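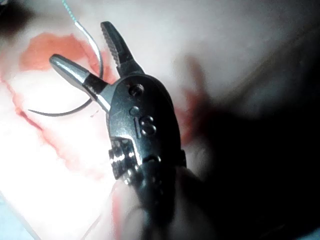

Attachment 1 on this ticket: jaws open, needle beside them, bright on the left and deep shadow on the right.

Ticket: Needle pose jumps when the shadow crosses the jaws
Product: Zitard perception stack, needle tracker module
Component: segmentation, pose filter, jaw state
Opened: May 13, 2026
Priority: Medium (playback only, no live motion commanded)
Status: Resolved, follow-up open

Original report

Hello, and thank you in advance to whoever picks this up. I have tried to put in everything I know, so I'm sorry if it runs long.

We're running the needle tracker over recorded suturing sequences on the Drilska bench, just playback, nothing closed loop. For most of a sequence it behaves beautifully. Then the tool turns so that its shadow falls over the right side of the tissue, and the needle estimate lets go. The fitted arc slides off the needle and settles on the lower jaw, the silver one, and it sits there quite happily reporting high confidence. A little later it snaps back. The planner then sees a needle that has flipped end for end and asks for a regrasp that makes no sense at all.

The attached frame is a good one to look at because nearly everything that bothers the tracker is in it. The needle is a thin dark gray arc, and part of it passes under the polished jaw and comes up again beside the serrated one. The serrated jaw is dark too. The tissue on the left is lit so hard that it's washed out, and the blood behind the needle has a blotchy edge that the edge detector likes a great deal more than I'd wish.

What I had tried before writing:
Restarted the tracker node. No change.
Cleared the calibration cache and loaded the hand-eye file again. No change.
Turned the confidence gate up. Fewer jumps, but it then drops the needle altogether for long stretches, and for our purposes that's worse.
Played the same recording at half speed. The jumps come in exactly the same places, so I don't believe it is a timing problem.

The test recording is 2,144 frames. I have uploaded it to the shared Fahy bucket along with the config and the tracker log.

First reply from support

Thank you for such a thorough report, and please never apologize for length! The half speed run saved us a good hour, as we'd have asked for it first thing.

I can reproduce this here with your config. Before I go digging, could you run the playback with the debug overlay on and send the part of the log where it first lets go? I would also like to know which exposure setting the recording was made with, if anyone wrote it down.

Reply from reporter

Overlay run is done. These are the lines from the first jump, copied as they came out:

[tracker] arc fit ok, source=mask_needle, inliers high
[tracker] mask_needle split into 2 parts
[tracker] keeping largest part, dropping other
[tracker] arc fit ok, source=mask_needle, inliers high
[filter] orientation change over limit, accepted (confidence override)
[planner] grasp invalid, requesting regrasp

On exposure, it was fixed for the whole recording. I had a look in our notes and the shutter value isn't there, I'm afraid, only that auto exposure was off.

I did notice something while watching the overlay. The mask follows the needle nicely out on the pale tissue, and it stops at the lower jaw as it should, since that stretch of needle is hidden. What puzzles me is that the far piece, over by the teeth of the dark jaw, gets thrown away, and then a bit of the highlight edge on the silver jaw gets added to the piece that's left. From then on the fit is drawing a curve through the wrong metal.

Second reply from support

You've very nearly solved it yourself. I spent the afternoon in the log and there are two separate faults that happen to feed each other.

The first is the split mask. When the lower jaw covers the middle of the needle, the segmenter returns two pieces, and our cleanup step keeps only the bigger one. That step was written back when Mirnix was the only tool model we supported, and its jaws are narrow enough that the pieces usually stayed joined. With a wider jaw it throws away good needle.

The second is the confidence override in the filter. It lets a very confident fit skip the orientation limit. That was meant to help recovery after the needle has been out of view, but it has no business firing while the needle is being tracked normally.

The shadow makes both of them worse. Dark needle next to dark jaw in dim light leaves the far piece small, so it always loses the contest. That explains why you see the trouble at the same moments every time.

Could you please try these changes in your config, in this order, and run the recording after each one?

cleanup.keep_largest: false
cleanup.join_by_arc: true
filter.confidence_override: lost_only
history.max_points: 2000

The last one only makes the log buffer longer. At the default of 600 it was wrapping before we could see the run-up to the later jumps.

Reply from reporter

I did them one at a time as you asked. With the two cleanup lines, the arc stays on the needle through the first shadow pass, but it still flipped once near the end. With the filter line added, the flip is gone. The full recording now plays through with no regrasp request.

One small thing is left over. In a few frames the fit reaches past the end of the needle and follows the thread upward for a bit. The thread is pale and looks slightly striped in the picture, so I'd have thought it was easy to tell from the needle, but the join step seems to want it. It corrects itself right away and the planner doesn't react.

Third reply from support

Lovely news on the flip. The thread problem is real, and I can see it here too. Join by arc is a little greedy at the thread end because it checks curvature and leaves color alone. I have opened a follow-up for a color check at the join, planned for the August release. Until then you can set cleanup.join_max_gap a notch lower, though please watch that it doesn't start dropping the piece beside the serrated jaw again.

I'm marking this one resolved and linking the follow-up. Your recording goes into our regression set, if that's all right with you.

Reply from reporter

Quite all right, please do use it. I lowered the gap by one step and the thread frames are fewer, and the far piece is still kept. We'll stay on these settings until August.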